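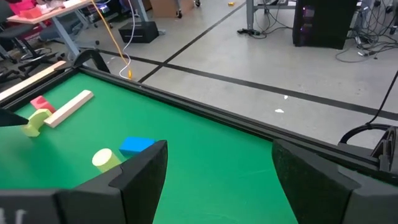
4. Rules for recording and reporting tabletop work

The previous section dealt with the arms themselves. We now turn to the part of the work that we have enjoyed most, and that we believe has the most to offer other groups: the written rules under which a session is set up, carried out and signed off. We call this set of rules the Umulthorpe code, after the site where it was first written down. It runs to 15 numbered rules, and it fits on two sides of paper.

4.1 Why a written code

When we began, each operator had a private way of doing things. One would put the blocks back in tidy rows after every attempt, another would leave them wherever they had come to rest, and a third would stop the arms before reaching in but had no fixed habit about saying so. All three were careful people and all three produced good recordings. The trouble came when we tried to put their recordings side by side. A success for one was a near miss for another, and the notes did not say enough for a later reader to tell which was which.

The first draft of the code was written by Costel Stan in February, in a single afternoon, and it was far too long. It tried to settle everything, down to the order in which baskets should be carried to the table. Operators at the Mornell site read it with great patience and sent it back with more than half of the text struck out. What was left turned out to be a very good starting point! Most of the present wording comes from that marked-up copy, and we would urge any group starting out on something similar to hand its draft to the people who will have to follow it as early as possible.

4.2 Scope

The code covers work with small arms at a table, where the objects can be picked up in one hand and where no load, edge or moving part calls for a fenced cell. It does not replace a site's own risk assessment, and where the two differ the site's assessment is followed. It has nothing to say about mobile machines.

Within that scope we divide the rules into three groups. Rules 1 to 6 concern the workspace before power is applied to the arms. Rules 7 to 11 concern conduct while the arms are live. Rules 12 to 15 concern the record, by which we mean the recording, the operator's note and the label given to each attempt.

4.3 The workspace

Rule 1 asks that the reach of each arm be known and that everyone in the room know it. At Umulthorpe this is done with tape on the floor. Rule 2 asks that cables be traced from end to end before a session, by hand and not just by eye. We had expected grumbling over this one, as it takes time and means kneeling down, but it was taken up almost at once, perhaps because every operator could remember a day lost to a plug that was nearly in.

Rule 3 deals with objects, and has changed more than any other. The early wording required a fixed set of shapes in fixed places. That made attempts easy to compare, but it also made the recordings dull and, we came to think, less useful. The present wording is as follows:

"The object set for a session shall be named in the note. Objects may lie in any position that the task allows, including on their sides, leaning or touching. An object that is not part of the task may remain on the table if the note says so."

The last sentence was argued over at length. Operators at Urquijo wanted a bare table apart from the task objects. Our own view was that real tables have other things on them, and that a method which works only on a bare one has been let off lightly. We settled on allowing it and recording it, and both sites have been happy with the result.

Rule 4 asks for containers to be described by what they are in the task and not just by colour. "The basket" is a fine name when there is one basket and a poor one when there are several. Rules 5 and 6 concern lighting and the checking of cameras, and follow common practice.

4.4 Conduct while the arms are live

Rule 7 is the shortest in the code: "Say it before you do it." Anyone about to enable an arm, start an attempt or reach over the table says so aloud, and waits for a reply from anyone else present. Rule 8 says that hands and arms do not share the table. If an object must be moved by a person, the arms are brought to a stop first, and this holds even where the nearer arm is idle.

Rule 9 concerns height. A gripper that is waiting should wait clear of the tallest object in the set. The height is measured from the top of the tallest object and not from the table top, which matters whenever a block is stood on end.

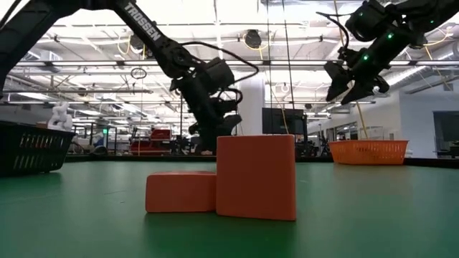
Figure 4. Two foam blocks side by side, one low and one upright, with the open right-hand gripper raised over the table.

Soft objects such as the foam blocks in Figure 4 are forgiving, and there is a temptation to treat Rule 9 as if it applied only to hard ones. We ask operators to resist this. A foam block that is knocked over does no harm to anything, but the attempt is spoiled all the same, and habits formed with foam are carried over to wood.

Rule 10 covers the case in which both arms work at once. The code does not forbid them from crossing. It asks that one arm be named as having right of way for the whole attempt, so that when the two come close the operator already knows which is to hold back. We tried leaving this choice to the moment and found that both arms would politely stop, start again together and stop again. It was charming to watch, and of no use whatever as a recording.

Rule 11 sets out when an attempt is to be abandoned. These cases are an object leaving the table, contact between the arms, any strange noise, and any doubt in the operator's mind. No reason need be given for the last of these, and no one may be asked to give one. An abandoned attempt is kept and labelled like any other.

4.5 The record

This is where we think the code does its best work. Rule 12 asks for a label within the session itself, before the table is reset. Rule 13 limits the label to four values: done, done with help, not done and abandoned. We began with nine values and found that operators agreed on very few of them.

Rule 14 asks that every camera view of an attempt be kept together under one name. A view from the side shows the height of a stack well and says little about depth, while a view from a gripper may lose sight of the goal altogether. Anyone judging an attempt should have all the views to hand, and should say in the note if the label rests on one of them alone.

Rule 15 asks for the note to be written in plain words for a reader who was not there. Two or three sentences will do. The best notes we have seen read like a postcard to a colleague: what was tried, what was on the table, anything odd.

4.6 Trial of the code

We put the code to use on 2,000 attempts across the three sites. Of these, 1,324 were recorded with both arms in use and the remainder with one. A further check was made on 600 attempts drawn from the full set, each of which was labelled again from the recordings by an operator from a different site who had not seen the first label or the note.

We were delighted by how few arguments followed. Where the two labels differed, the cause was nearly always the line between "done" and "done with help", and in particular whether nudging a container back into place counts as help. The code as tested did not say. The version that accompanies this paper, dated 21/12/2020, says that it does.

Operators were also asked which rule they would drop if they had to drop one. Rule 2 was named at Mornell, Rule 13 at Urquijo, and at Umulthorpe the answer was Rule 7, on the grounds that people had begun saying things aloud without being told to. We have kept all three. 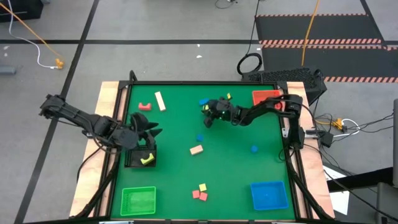 4.7 Use at other sites

The code is meant to be changed. A group at Nuvham has already taken it up with its own version of Rule 3, in which the object set is drawn by lot at the start of each session, and we look forward very much to seeing how that goes. We ask only two things of sites that adapt it. The numbering should be kept, so that a note which mentions Rule 9 means the same thing everywhere, and any changed wording should be stored with the recordings made under it.

Sites with a single arm can leave out Rule 10 entirely. Sites where one person works alone will need to think about Rule 7, which assumes a listener. At Mornell the lone operator still speaks aloud and the words are kept on the sound track, where they have proved very handy for finding the start of each attempt.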